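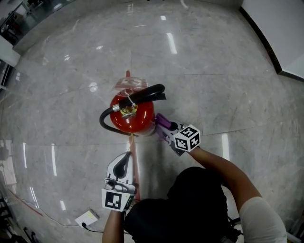 大理石の床に立てた赤い消火器。ホースは右側へ大きく弧を描き、先端のノズルは黒。

Vineck 粉末消火器 使用レビュー(設置から点検まで)

評価対象はVineckの赤い手提げ式粉末消火器である。購入元はJultton、設置先は共用玄関に面した小さな事務所。5月に届き、それまで使っていたDrekarの同等品と入れ替えた。放射試験は行っていない。したがって本稿の評価は、外観、操作部、ホース、設置性、点検のしやすさに限る。消火性能については表示された適応火災を確認したのみで、点数には含めない。

梱包と付属品
外箱は二重の段ボールで、内側に紙製の緩衝材が入る。同梱品は本体、取扱説明書、点検記録用の紙が一枚。スタンドは別売で、今回は購入していない。説明書は日本語と英語の併記だが、日本語の図番号が本文と一か所ずれている。ホースの取り外しに関する項で、図4とあるのは図5の誤りと思われる。操作手順には影響しない。

本体
容器は赤の塗装仕上げ。上部は丸く絞られており、角がないため拭き取りが容易である。塗膜は均一で、肩の部分にも垂れは見当たらなかった。底部の縁にごく浅い擦れが一か所あったが、下地には達していない。屋内設置であれば問題としない。
台所用の秤で量った総質量は、説明書の記載値との差が48グラムだった。秤の精度を考えれば誤差の範囲である。

バルブと操作部
バルブまわりは真鍮色。レバーの遊びは少なく、握り始めの位置がはっきりしている。Drekarは遊びが大きく、手袋をした状態ではどこから効くのか分かりにくかった。この点は明確に改善されている。
安全栓は上方向に抜く方式で、引っ掛ける部分は指二本が入る大きさである。封は細く、少し力を加えれば切れると説明書にある。封を切ると再取り付けに部品が必要になるため、確認は目視にとどめた。

ホース
黒いゴムホースで、同程度の製品としては長い部類に入る。実測はしていないが、本体を床に置いたままノズルを腰の高さまで持ち上げられた。本体を片手で支え続ける必要がないのは、腕力に自信のない使用者にとって利点となる。
難点は癖の強さである。箱の中で曲げられていた形が残り、ホルダーから外すと外側へ広がろうとする。室温で三日置いても、弧はわずかに緩んだ程度だった。壁際に置く場合、ノズルが通路側に張り出さないよう向きを決めておく必要がある。幅の狭い廊下では、別売の壁掛け金具を使うほうがよい。
ノズルは黒で、ホースとの接合部にがたつきはない。ノズル側の栓は固めだった。

設置
床は研磨された灰色と白の大理石で、滑りやすい。底部にゴムの当てはなく、側面を足で軽く押すと本体がそのまま横に動いた。傾く前に滑るので転倒はしにくいと考えるが、定位置を保つにはスタンドか滑り止めが要る。手元にあったD'Souzaの滑り止めシートを円形に切って敷いたところ、同じ力では動かなくなった。シートは厚さ3ミリのもので、これより薄いと容器の縁が食い込んで波打つ。
直射日光の当たる場所は説明書で禁じられている。当事務所の玄関は午後2時ごろから日が入るため、扉の蝶番側に寄せた。設置標識は付属せず、これも別に用意した。価格を考えれば標識ぐらいは同梱してほしい。

点検
月に一度、次の順で確認している。
圧力計の指針が緑の範囲にあること。
安全栓と封が正常な位置にあること。
ホースにひび割れ、つぶれがないこと。
容器の底に錆、塗膜の浮きがないこと。
最後の項目は本体を持ち上げる必要がある。薬剤入りの本体を傾けるのは面倒だが、水拭きした床に置く環境では省略できない。大理石は目地に水が残りやすく、Drekarの底には輪状の錆が出ていた。作業全体の所要は、記録の記入を含めて約40秒である。
圧力計は小さい。立ったままでは指針の位置を読み取れず、しゃがむ必要がある。目盛りの色分けは見やすいので、径をもう少し大きくすれば解決する。

旧品との比較
操作部とホースの長さはVineckが上。圧力計の読みやすさと底部の仕上げはDrekarが上である。Drekarには樹脂の底当てが付いており、床を傷つけない。ただし、その当ての内側に水が溜まったことが錆の原因とも考えられるため、単純な優劣は付けにくい。
価格差は616円で、Vineckのほうが高い。ホースの分と考えれば妥当である。別売のスタンドと標識を加えると差はさらに開くので、比較の際は総額で見たほうがよい。

評価(5点満点)
外観、仕上げ 4
操作部 5
ホース 3
設置性 3
点検性 3
総合 4

床置きで、周囲に余裕のある場所に向く。狭い通路に置くなら、壁掛け金具を同時に注文すること。

追記
ホースの癖について、隣室のTeodor Kvam氏から、ホルダーに戻す際に根元を先に沿わせると収まりやすいとの指摘を受けた。試した結果、張り出しは指一本分ほど減った。ホースの点数は変更しない。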